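광복절 아침, 다시 문을 연 동네 책방 살렘

2019년 8월 15일 목요일

휴일 아침치고는 골목이 꽤 북적였습니다. 여름 내내 셔터를 내리고 있던 책방 살렘(Salem)이 오늘 오전에 다시 문을 열었기 때문인데요, 문 여는 시간보다 한참 먼저 와서 양산을 쓰고 기다리던 분들도 계셨고, 아이 손을 잡고 왔다가 너무 일찍 왔다며 맞은편 빵집에 먼저 들른 가족도 있었습니다. 빵 냄새를 풍기며 돌아온 그 가족에게 책방에서는 봉투만 입구 쪽 선반에 두고 들어와 달라고 부탁했고, 덕분에 문을 열기도 전에 선반 하나가 식빵과 소금빵으로 가득 찼답니다.

살렘을 오래 다닌 분들은 아시겠지만, 이 책방은 원래 헌책과 새책을 한 서가에 섞어 꽂는 것으로 이름이 났습니다. 같은 소설의 옛 판본 바로 옆에 올해 나온 개정판이 꽂혀 있고, 누군가 밑줄을 잔뜩 그어 놓은 시집 옆에는 아직 띠지도 벗기지 않은 새 시집이 서 있는 식이지요. 찾기 어렵다는 불평도 꾸준히 있었지만 단골들은 그 맛에 온다고들 합니다. 저도 몇 해 전에 지도책을 사러 갔다가 엉뚱하게 버섯 도감을 들고 나온 적이 있는데, 그 도감을 지금도 잘 보고 있으니 불평할 처지는 못 됩니다.

문을 닫았던 까닭은 초여름에 천장으로 새어 든 빗물이었습니다. 처음에는 양동이 두어 개로 버텨 보려 했다는데, 장마가 길어지면서 벽지가 들뜨고 안쪽 서가 뒤로 곰팡이가 올라와 결국 책을 모두 빼내기로 했다고 합니다. 그때 책방에 있던 책이 3502권. 책방 식구들이 한 권 한 권 목록에 적으며 상자에 담았으니 이 숫자만큼은 틀림이 없다고 자신하더군요. 세어 보기 전까지는 책방에서도 그 절반쯤이려니 짐작하고 있었다니, 책이라는 것이 참 얌전히도 늘어나는 모양입니다.

책은 옆 동네 창고로 옮겨 말리고 바람을 쐬었습니다. 창고를 빌려준 곳은 종이 포장재를 다루는 회사 센덱(Cendeck)인데, 종이를 다루는 곳답게 습도 관리가 잘되어 있어서 표지가 우글쭈글해진 책들도 꽤 많이 제 모양을 찾았다고 합니다. 끝내 살리지 못한 책은 17권이었습니다. 그 가운데 절반 넘게가 요리책이었다는 이야기를 듣고 모두 한참을 안타까워했습니다. 하필 비가 가장 많이 떨어진 자리가 요리책 서가였던 것이지요. 요리책을 기증하고 싶은 분은 언제든 계산대에 맡겨 주시면 된다고 하니, 집에 두 권씩 있는 김치 책이나 오래 펼치지 않은 제빵 책이 있다면 한번 떠올려 주시기 바랍니다.

수리는 지붕부터 시작해서 천장, 벽, 바닥 순서로 이어졌습니다. 들뜬 벽지는 모두 걷어 내고 흰 칠을 했는데, 색을 두고는 의견이 제법 갈렸다고 합니다. 예전의 누런 벽지가 정겹다는 쪽과 이참에 환하게 가자는 쪽이 며칠을 두고 이야기하다가, 저녁에 책등 글씨가 잘 보이는 편이 좋겠다는 말에 흰색으로 마음을 모았습니다. 오래 다닌 손님 한 분은 벽지가 없어진 것이 서운하다며 한 조각만 얻어 갈 수 없겠느냐고 물으셨고, 책방에서는 마침 남겨 둔 조각이 있어 책갈피로 쓰시라고 잘라 드렸답니다.
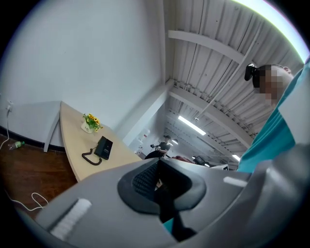 폴란드에서 온 이웃의 책 상자

다시 문을 여는 날에 맞추어 반가운 소식이 하나 더 있습니다. 폴란드 북동쪽의 작은 마을 푼스카(Punska)에 있는 책 모임에서 그림책을 보내온 것입니다. 두 곳의 인연은 꽤 오래되었습니다. 살렘에서 그림책 교환을 하고 싶다고 인터넷에 짧은 글을 올렸는데, 그 글을 푼스카 책 모임에서 번역기를 돌려 읽고 답장을 보내왔다고 해요. 그 뒤로 해마다 상자가 오가고 있습니다. 첫해에는 주소를 잘못 적는 바람에 상자가 한 계절을 떠돌다 도착했는데, 상자 겉에 붙은 온갖 스티커가 재미있어서 책방에서는 아직도 그 상자를 버리지 못하고 있습니다.

올해 상자에 든 책은 대부분 숲과 호수를 다룬 그림책입니다. 폴란드어를 읽지 못해도 그림만으로 이야기를 따라갈 수 있는 책이 많고, 몇 권에는 푼스카 쪽에서 영어로 적은 쪽지가 끼워져 있습니다. 겨울잠을 자지 못하는 고슴도치 이야기는 아침부터 아이들 사이에서 인기가 대단해서, 읽고 난 아이가 다음 아이에게 줄거리를 미리 다 말해 버리는 바람에 작은 다툼이 나기도 했습니다. 금세 풀렸으니 걱정하지 않으셔도 됩니다! 살렘에서도 답례로 우리 옛이야기 그림책을 고르고 있는데, 어떤 책이 좋을지 손님들의 추천을 8월 말까지 받습니다. 추천은 계산대 옆 공책에 적어 주시면 됩니다.

저녁 낭독회는 금요일마다

책방이 쉬는 동안 가장 많이 들어온 문의가 저녁 낭독회를 언제 다시 하느냐는 것이었다고 합니다. 내일 저녁부터 매주 금요일 일곱 시에 다시 열립니다. 진행은 예전처럼 낭독 모임 레코브(Lekow)가 맡고, 방식도 그대로입니다. 읽고 싶은 글을 한 쪽쯤 골라 와서 차례로 읽고, 읽기 싫은 날에는 그냥 앉아서 들어도 됩니다. 첫날의 주제는 여름 음식인데, 잃어버린 요리책들을 생각하며 정한 주제라고 하니 듣는 분들은 저녁을 든든히 드시고 오는 편이 좋겠습니다. 지난해 국수 이야기가 나온 날에는 낭독회가 끝나자마자 여럿이 우르르 국숫집으로 몰려간 일도 있었으니까요.

참가비는 없고 따뜻한 보리차가 나옵니다. 날이 더우니 찬 것이 좋겠다는 말도 있었으나, 찬 것을 못 드시는 어르신이 계셔서 두 가지를 다 준비하기로 했답니다. 컵은 각자 가져오시면 고맙겠다고 합니다. 의자가 넉넉하지 않은 편이라 무릎이 불편한 분은 미리 전화로 말씀해 주시면 등받이가 있는 자리를 맡아 둡니다.

수리비와 앞으로의 일

수리비 가운데 300만 원은 단골들이 미리 사 둔 도서 구입권으로 마련했습니다. 여름이 가기 전에 책으로 바꾸어 갈 수 있는 구입권인데, 정작 오늘 이것을 내민 손님은 많지 않았습니다. 조금 더 있다가 쓰겠다며 지갑에 도로 넣는 분이 많았다고 해요. 책방에서는 그 마음은 정말 고맙지만 부디 잊지 말고 써 달라고 신신당부를 했습니다. 기한이 지나도 받아 줄 생각이라는 말은 아주 작은 목소리로 덧붙였는데, 이렇게 기사에 적어 버렸으니 이제는 다들 아시게 되겠습니다.

책 정리는 아직 다 끝나지 않았습니다. 역사책과 여행책은 상자째 창고에 남아 있고, 다음 주 안에 차례로 돌아올 예정입니다. 찾는 책이 있다면 제목을 알려 주세요. 목록을 새로 만든 덕분에 이제는 있는지 없는지를 그 자리에서 대답해 드릴 수 있게 되었는데, 서가의 어디쯤에 꽂혀 있는지는 여전히 손님이 직접 찾으셔야 합니다.

살렘은 월요일을 빼고 날마다 오전 열 시부터 저녁 여덟 시까지 문을 열고, 낭독회가 있는 금요일에는 아홉 시 반까지 불을 켜 둡니다. 골목이 좁아 차를 대기 어려우니 걸어오시거나 큰길 정류장에서 내려 오시기를 권합니다. 자전거는 책방 뒷마당에 세울 수 있습니다.

동네 소식 편집실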